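Drestitz food collection passes 1,000 parcels as noodle and snack appeal opens

DRESTITZ, November 16, 2018 – The Olari Food Store has packed 1,072 parcels for households in Drestitz and the neighbouring district of Prirora this season, up from 799 last year. It is now asking for more small packets to go in the winter boxes.

Each parcel holds tins, rice, tea and a few packets that need little more than hot water. Instant noodles are among the items most often asked for, the store said, and stocks usually run low in the second half of November.

Packets are sorted into plastic bins on the workbench before they are added to the boxes. Anything torn or past its date is taken out at this stage.
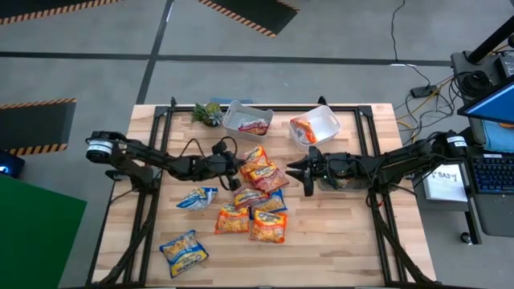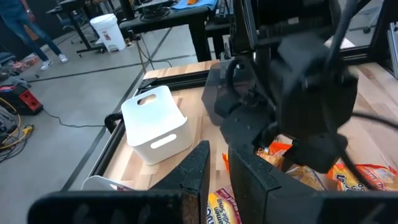

Packets and plastic bins on the sorting bench. Olari Food Store, Drestitz.

The store can take noodles, soup, crackers and other dry goods in sealed packets. It cannot take fresh or frozen food, glass jars or anything already opened. Multipacks are welcome and do not need to be split up.

Donations can be left at the Munshi Street entrance between 10am and 4pm. Shops and offices wishing to give more than 40 packets at a time are asked to ring first – shelf space is limited and larger loads have to come in through the side door.

Parcels for Prirora will go out in two deliveries, the first at the end of the month.

ENDS

Notes to editors: Parcel figures cover the season to date and the whole of the previous season.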